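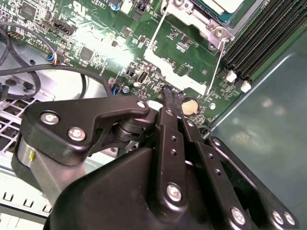 Arsen Marchuk wrote under part one that he would leave the processor alone and let the arm do nothing but coin cells for a month, and he asked how I keep the fingers from bending the parts next to the battery. Both are fair points, and the battery question gets its answer in step 3.

This is part 2 of the teardown arm build. Part one covered bolting the Nirkeo arm to the bench at the Hovamberg workshop and wiring the emergency stop. From here on I assume the arm homes correctly, the wrist camera gives you a live view, and you can jog the arm by hand from the pendant.

What you need

A dead computer you own and don't need back. Old office desktops and servers are fine.
The Wusus two-finger gripper, or something like it with long, narrow fingers.
Hex keys for the finger screws.
Two clamps and a strip of rubber mat.
A wrist strap and safety glasses.

Step 1. Prepare the machine

Unplug it, hold the power button down for a few seconds, and let it sit. Take off the side panel. Lay the chassis flat with the board facing up, put the rubber under it, and clamp it at two opposite corners. If the chassis can slide, every position you save later is worthless.

Take the heat sink off by hand. The arm isn't strong enough, and if it were I still wouldn't let it. Tie loose cables back toward the drive bays. A finger link with holes in it will snag a thin cable sooner or later.

Step 2. Set the speed and force limits

In the controller file, set the speed limit for anything inside the case to 21 mm per second. Leave the faster setting for moves above the case. The grip limit on my controller is a raw number with no units. I started at 1517, which cracked a battery holder, and came down in small steps to 467. Your motor will want a different number. Start low.

Check the finger screws before every session. Mine work loose, and a loose link moves the fingertip enough to miss a small part.

Step 3. The coin cell

Jog the arm until the fingertips are over the battery, then come straight down. Don't approach from the side. Most of what surrounds a battery holder is taller than the battery, and capacitors bend easily. Stop when one fingertip touches the board beside the holder and save that height. Back off 2 mm and save that too. The second height is the one you work at.

Push the holder's clip back with a plastic stick in your own hand while the arm waits, then close the fingers on the cell and lift. I tried having the arm do the clip and gave up on it. Drop the cell in a jar with a lid and tape over it before you add another.

Step 4. The processor

Open the retention lever yourself and swing the metal frame clear. Keep your hands out of the case once you switch back to the pendant.
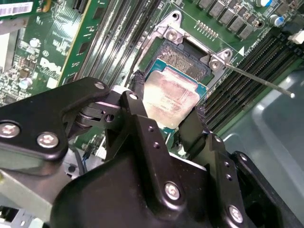
Picking up a processor by its edges is harder than it sounds, as there is very little edge to hold and the fingers have to close evenly. If one finger gets there first, the chip gets pushed and tips up. Mine is sitting tilted on the edge of the socket with the contacts open behind it, and from that position you should stop and open the fingers a little at a time. Don't try to save the grip. Those contacts bend if anything drags across them, so if you plan to reuse the board, finish by hand. Also wipe the lid before you start. The smears of old thermal paste on this one make the printing hard to read, and paste on the fingertips makes everything slippery for the rest of the session.

Once the chip is held evenly, raise it straight up until it clears the retention frame. Only then move sideways. Set it down on foam with the lid up.

Step 5. Save the positions

Save each point under the name of the board model, with the clamp positions written in the notes. Run the whole sequence once with the fingers open and nothing to pick up, and keep a hand on the stop button.

Memory sticks come in part three. The latches need a different fingertip, and the one I ordered from Deák should be here in June.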